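How to Make Stovetop Play Dough That Stays Soft

I have been making play dough at home since my oldest was in diapers, and I still think the cooked kind beats the stirred kind by a mile. It takes 10 minutes at the stove, give or take how often a child asks if it's ready yet, and it keeps for weeks if you store it right.

You'll need a cup of flour, half a cup of salt, two teaspoons of cream of tartar, a cup of water, a tablespoon of vegetable oil, and food coloring. Use plain table salt. I tried fancy coarse salt once and it felt like modeling with beach sand!

Get out a small saucepan, nonstick if you have one, and put something padded on the table so you have a place to set it down later.

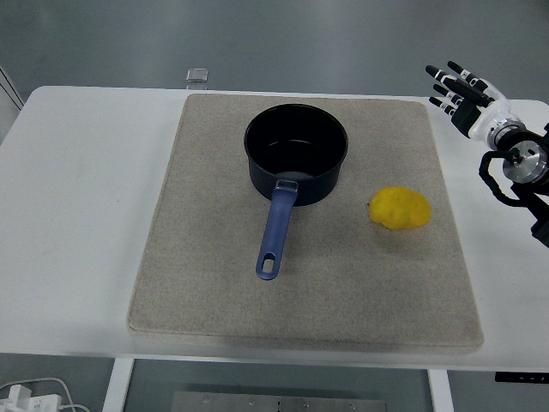 A dark saucepan with a blue handle, on a beige felt mat.

Whisk the flour, salt and cream of tartar in the cold pan first, then pour in the water, oil and coloring and whisk again until most of the lumps are gone. Go heavier on the color than seems sensible (it fades as it cooks, yellow especially). Now turn the heat to medium-low and switch to a wooden spoon. For a while it will look like soup, and you'll wonder if you measured wrong. Keep stirring! It thickens at the edges, then all at once it pulls into one big ball and leaves the sides of the pan.

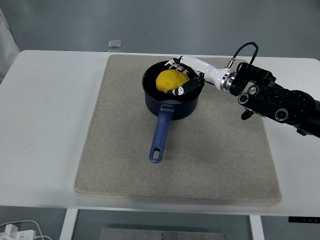 Let it cool until you can handle it comfortably, then knead it on the counter for a few minutes. My neighbor Mỹ Diệp kneads in a drop of vanilla, and the smell is lovely, though you do have to remind the little ones it's far too salty to eat. If it's sticky, work in flour a teaspoon at a time. If it cracks, wet your hands and keep kneading.

Store it in a zip bag with the air pressed out. Mine has lasted up to 6 weeks that way. Keep it away from the dog, too, as that much salt can make a pet very sick.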